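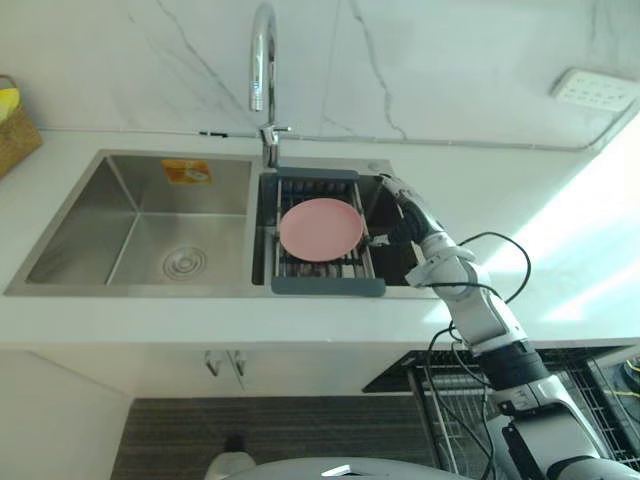
Some of us readers of the Zuststead page think dishes are the wrong place to start, and Plisitz wrote in to say so: a plate is slippery and thin, so why not begin with towels? Fair question! My answer is that a towel changes shape every time you touch it, and a plate never does. Can machines do the washing up yet? Parts of it, yes, and you can test which parts at home.

How to set up a dish test

Start with one plate, laid flat on a rack over the sink. Flat is harder than upright, but it shows you right away whether the fingers can find a rim. Use plastic or something else you won't miss.

Run the same pickup 3 times without moving anything. Then shift the plate by a hand's width and run it again. Don't touch the settings in between – you want to know what the machine can handle by itself.

Write down every drop, every nudge and every time you had to step in. My notebook for the Agbayani kitchen trials has 1033 lines in it and I still go back to the early ones.

Moving on to cups

Cups are where I get really excited, because there are so many ways to hold one. You can pinch the wall, grab the whole body or hook the handle if it has one. A plain gray cup with no pattern makes a good first choice, and a lamp right beside the fingers, like the glowing oval one next to this gripper, is worth having when you're working in close. Watch out for glare from behind, though. Move the cup or pull the blinds before you blame the software.

Once single items go well, put 2 on the rack and let them touch. Expect your numbers to fall, and keep going anyway (mine came back up by August). 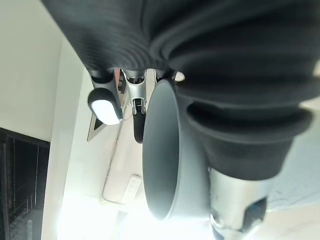

Scoring is simple. Give a full point for a clean pickup and half for one that needed a second try, and take nothing off for being slow. Score each kind of grip on its own line. When the fingers come down from directly over a cup that's lying with its rim off to one side, that goes on a separate line from a cup standing up.

Send your sheets to the Zuststead page and I'll add them to the table.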